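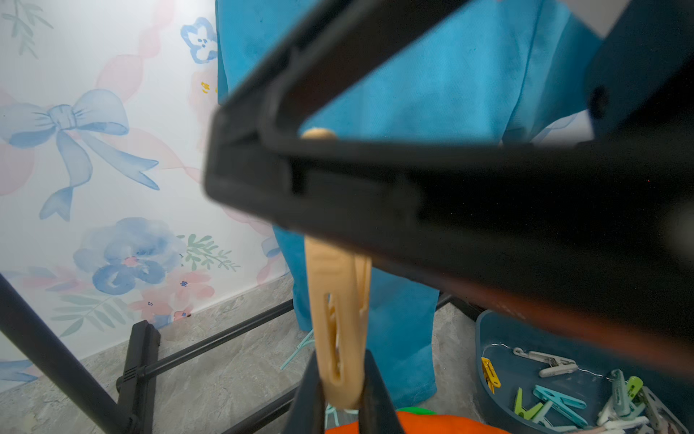 Kwame Sowah

Clothes rack (indoor drying)

A clothes rack, also called a garment rail or, in many Australian homes, simply "the rack", is a free-standing frame with a horizontal bar for hanging clothes. It is sold mostly as storage, yet it makes a wonderful indoor dryer, and plenty of households use it for nothing else. The usual partners are a handful of plastic hangers, a basket for the washing and a tub of clothespins (pegs, if you grew up in Australia as I did).

Parts

The simplest rack has one bar, two uprights and a base. The uprights often come in two lengths joined by a sleeve, so the whole thing can be packed flat into a surprisingly small box. End caps keep hangers from sliding off the bar, and also save your knuckles. Metal racks are heavier than plastic ones and much less likely to lean once a soaked towel goes on.

The base matters more than most buyers think. A narrow one suits a hallway but tips easily if all the heavy items go at one end. Loading from the middle outward is the old trick, and it works a treat.

Hangers and pegs

Moulded plastic hangers are the favourite for wet clothes. They don't rust, they don't mark pale fabric and they rinse clean under the tap. Wire ones can leave brown lines on a collar, and bare timber ones may swell or stain.

Pegs do a different job indoors than they do on an outside line. There's no wind to fight, so they are there to hold a shape: a peg at the shoulder stops a wide neckline from slipping off the hanger, and one at the side keeps a loose garment from sliding down into a heap. Plastic pegs come in every colour going, and some people sort them by shade (I do, and I find it deeply satisfying!).

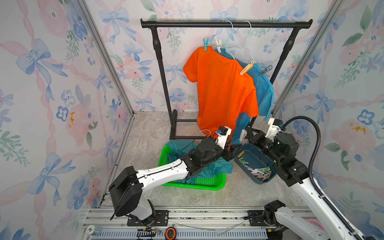
Pegs are best kept in their own tub, apart from the wet things. Tipped into the bottom of the washing basket they vanish under the first towel, and somebody ends up fishing for them with cold fingers. A low, wide tub is easier to pick from than a deep bag. Perforated baskets are the better choice for the washing itself, as air gets in at the sides and water can get out.

Hanging a T-shirt

There are two schools. The first puts the shirt on a hanger, shoulders square, and lets it drop to its full length. The second pegs it straight to the bar by the hem, upside down, which keeps peg marks away from the shoulders. Tsung-han Kong's household guide "The Patient Line" comes down firmly for the hanger and suggests feeding it in from the bottom hem so the collar isn't stretched. Szu-yu Fung, writing in the March issue of the laundry newsletter Okow, prefers the hem method for heavy cotton.

Both agree on shaking the shirt out first. Two good flicks take out a remarkable number of creases.

Spacing and air

Clothes dry fastest with a gap between them. A hand's width is a good rule for shirts, and thick garments such as jumpers want more. Long items belong at the ends, where they can hang clear of the base and the floor. Turning each piece around halfway through the day helps the side that has been facing the wall.

A window left open a crack makes a huge difference, even in winter. In a closed room the moisture has nowhere to go, and painted or papered walls behind the rack may suffer for it over time, so it pays to pull the rack forward a little while the washing is wet.

See also

Airer; Clothes horse; Clothespin; Hills and rotary lines; Washing basket

Last revised 07/06/2025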